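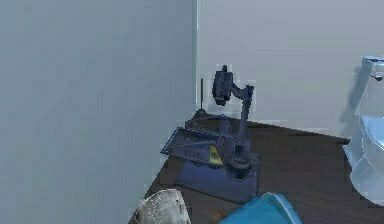
A rendered view from the simulator, with a desk device on a wooden table. Credit: Fletach

Fletach Reports Method for Catching Bad Simulated Camera Views Before Robot Training

Fletach, a maker of simulation software for robot learning, today released the results of a study on how the choice of camera position in simulated rooms affects what a robot controller learns from them. The method, named Skarix, scores each candidate viewpoint before any training takes place and drops those in which the objects that matter to the task are hidden or too small to be of use.

Robot controllers are often trained in rendered rooms, where lighting, furniture and camera position can be changed at no cost. The usual practice is to change them at random. Random placement produces wide variety, but it also produces views in which a wall takes up much of the picture or an object near the camera blocks the work area. A controller trained on such views spends part of its training on pictures that carry little information about the task.

Skarix works in two steps. The first renders the room from the candidate position at low resolution and measures how much of each task object can be seen. The second moves the camera a short distance in several directions and repeats the measurement. A view is kept if the task objects remain visible in most of the shifted positions. Views that pass only at one exact point are dropped, as small errors in mounting a real camera would be enough to spoil them.

The study used 1,503 simulated rooms, each built around a table with one articulated device and a varying set of other household objects. From these rooms the method kept 1,038 for training. The same controller design was then trained twice, once on the full set and once on the reduced set, with the same number of training steps in each case. Both versions were tested on 7 tasks, among them pushing a jointed arm to a set angle and lifting an object clear of its neighbors.

The controller trained on the reduced set did better on five tasks and matched the other on one. On the remaining task, which called for reaching around a tall object, it did slightly worse. The authors believe the filter removed too many views with partial blocking, and that some of these are needed for a controller to learn how to act when it cannot see everything.

"We expected a gain from removing the worst views, and we found one," said Halina Kozłowski, who led the study. "The reaching task is the part we are still working on. A fixed cutoff is a blunt tool. A view that is poor for one task can be useful for another, and the score does not yet know which task it is being used for."

A second experiment looked at the cutoff itself. With a looser setting, the filter kept 1,415 of the rooms. Results on the reaching task then returned to the level of the full set, while the gains on two of the other tasks became too small to separate from normal variation between training runs. The authors recommend that users try more than one setting and report which was used.

Scoring adds a fixed cost per room and runs on an ordinary workstation. It needs the position and shape of every object, which a simulator has on hand but a real camera does not. For this reason the method cannot be applied directly to recorded footage. No tests on physical robots were part of the study - those are planned as a separate project with the Henao test laboratory, using tables and cameras set up to match a portion of the simulated rooms.

"The physical tests will decide how much of this carries over," said Bogumił Kubiak, head of engineering at Fletach. "Until we have them, the claim is limited to simulation. We would ask anyone citing the numbers to say so."

The scoring code, the list of kept and dropped rooms, and the settings for both experiments will be available to research users in May. The release will include a viewer that shows each room beside its score, so that users can check individual decisions by hand. Support for the Itau scene format is included. Other formats can be added through a short conversion script, described in the documentation.

About Fletach
Fletach develops rendering and physics tools for teams that train robot controllers in simulation. Its software is used for arm control, grasping and camera placement studies.

Media contact
Fletach Press Office
Further technical details and the full table of results are available on request.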